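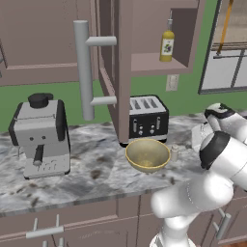 Inventario léxico del desayuno, Pusau

Versión 2
Mantenimiento: Marianna Cieślak
Revisión lingüística: Ruoxi Song, Bogumił Brzozowska

Resumen

Lista de 399 entradas con el vocabulario doméstico relacionado con el desayuno, recogido en entrevistas orales en el municipio de Pusau. Cada entrada contiene el lema, la variante local y una frase de uso. El archivo está pensado para trabajo lexicográfico y para la docencia de dialectología – no es un corpus equilibrado ni admite cálculos de frecuencia.

Contenido

entradas.tsv – tabla principal, UTF-8, separada por tabuladores
hablantes.tsv – código, franja de edad y barrio de cada hablante
notas.txt – decisiones de lematización y casos dudosos

Campos de entradas.tsv

id: número correlativo, sin reutilización de los retirados
lema: forma normalizada en minúscula
variante: transcripción ortográfica de lo oído
clase: S, V, A o L (locución)
frase: contexto mínimo, entre 4 y 20 palabras
hablante: código que remite a hablantes.tsv

Recogida

Participaron 29 hablantes. Las entrevistas se hicieron en casa de cada persona, por la mañana, con el cuestionario Hulden adaptado por Barbara Wróbel. Los nombres propios se sustituyeron por iniciales arbitrarias. El audio no se distribuye.

Limitaciones

El barrio de Grabowska está sobrerrepresentado. Los verbos de preparación (untar, mojar, colar) tienen mejor cobertura que los nombres de recipientes. Dos hablantes alternan entre variantes en la misma frase; en esos casos se conserva la primera y la segunda pasa a notas.txt.

Cambios respecto a la versión 1

Corregida la clase de las locuciones con «echar». Eliminados los duplicados por tilde. El campo «barrio» pasa a hablantes.tsv.

Licencia y contacto

Uso no comercial con atribución. Las correcciones se envían a Dariusz Laskowska, archivo Kadholm, indicando el id de la entrada.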